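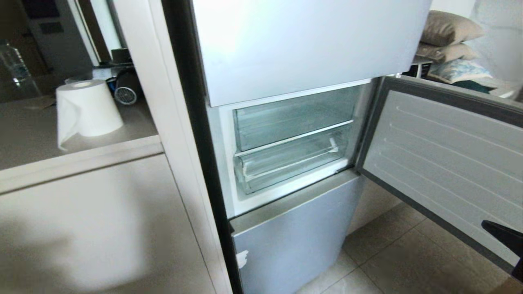

Tramell Wemside teleoperation kit: two months in a kitchen

Posted 2024-07-01

We bought the Wemside kit to collect demonstrations for a household manipulation policy. The tasks are plain ones: open a fridge compartment, pull out a drawer, put something in, push the drawer back, close the door. The kit has been in use since May, on most working days, with two operators taking turns. This review covers the hardware that comes in the box, the recording software, and what the data looked like once we trained on it.

What you get

The kit is a leader arm, a follower arm with a parallel gripper, a head camera on a short mast, a foot pedal, and a license for Tramell's recorder. The mobile base is sold separately. We already had a base and bolted the follower to it with the adapter plate, which fit without drilling. The manual is printed, and it is decent up to the calibration chapter, where it starts referring to menu items that have been renamed. The current names are in the release notes.

Setup took most of a day. Calibration was the slow part. You move the leader through a set of poses and wait for the follower to match each one, and if you bump the table you start that pose over. After the first time it goes faster. We recalibrate weekly.

Teleoperation

The leader arm is light and the joints move smoothly. Lag is low enough that I stopped thinking about it after the first hour. Free-space motion is very good. You can bring the gripper up to a door edge slowly and stop where you meant to stop.

Contact is weaker. There is no force feedback on this version, so everything about how hard you are pushing comes from your eyes. Refrigerator doors are a fair test of that. The seal holds and then lets go all at once, and a new operator will tend to yank. Our early episodes are full of doors thrown open much too fast. The policy learned to do the same, and we ended up dropping those episodes from the training set.

What worked for us was hooking the door edge with one fingertip, leaning the base back a little to break the seal, then going around to the inner face and pushing the door the rest of the way. Pushing on the inside of the door is far more repeatable than pulling on the outside. The gripper tip is narrow enough for it. It can catch on the molded ridges if you come in at a steep angle, so keep it shallow.

Clear drawers are the other hard case. Operators working from the head camera view misjudge the front lip because glare moves across it as the robot moves. We had better results once the operators stood where they could see the fridge directly, though I should say that this makes the data slightly unfair. The person knows things the camera doesn't. If you want a policy that works from the camera alone, make your operators use the camera alone for at least part of the set. We did a mix and tagged each episode.

The recorder

The foot pedal starts and stops an episode. One press starts, one press stops, and a long press throws the episode away. I like this a lot. On our previous setup we had a second person at a keyboard, and half the mistakes came from the two people not agreeing on when the episode began.

Each episode saves the video, joint positions, gripper opening, and a text label. Labels can be set before a batch or typed in afterward. Set them before. Typing them in at the end of the day is how "open middle door" and "open center door" end up as two tasks.

Storage adds up. Export to the common formats works, but it runs on one core and can't be paused. We leave it going overnight. Twice it stopped partway with no message, and both times it was a full disk. A warning would be easy to add.

The review screen lets you scrub through an episode and mark it good, bad or unsure. There is no way to trim the start, so if the operator hesitates for six seconds before moving, those six seconds stay in unless you cut them with your own script. We wrote one. Idle time at the start of episodes hurt our policy more than anything else we measured. It would reach the fridge and sit there.

The data

We have just over 2,000 episodes that we consider usable. The policy trained on them opens the door it was shown, from the starting positions it was shown, most of the time. It does less well when the base starts closer to the side panel of the alcove, and that is our fault for not recording enough there. If I were starting again I would vary the base position from the first day and leave the objects on the counter alone for longer. We spent a lot of effort rearranging the counter and it made very little difference to door opening.

I would also record more recoveries. With the pedal it is tempting to discard any episode where the gripper slips off. Keep some of them. Let the gripper slip, bring it back, finish the task, and save it under the same label. After we added a batch of those, the policy stopped freezing whenever it missed the edge.

Compared with the Zosia

Before this we rented a Rutkowska Zosia for a short project. The Zosia has force feedback and a better gripper, and for anything that involves tight fits I would choose it again. It is also heavier, needs its own power supply, and its software assumes a fixed bench. For moving between a counter, a fridge and a sink, the Wemside is much less work.

Problems so far

One finger pad peeled off in the second week. Tramell sent a pack of replacements without any argument. The head camera's auto exposure is on by default and it pumps badly when a white fridge interior comes into view. Turn it off and set exposure by hand with the door open. The cable to the wrist is a few inches too short if you mount the follower low, and we had to reroute it. The leader's handle gets uncomfortable after long sessions, and we swap operators every hour partly for that reason.

Rating

I give it 3 out of 5. The arm and the pedal workflow are worth more than that, and the export tool and the missing trim function bring it down. For doors, drawers and light objects it does the job, and we are going to keep using it. For jars, lids or anything that needs a firm and measured push, look at something with force feedback.

Pros: low lag, foot pedal, light leader arm, quick parts support
Cons: no force feedback, no trimming, slow export, short wrist cable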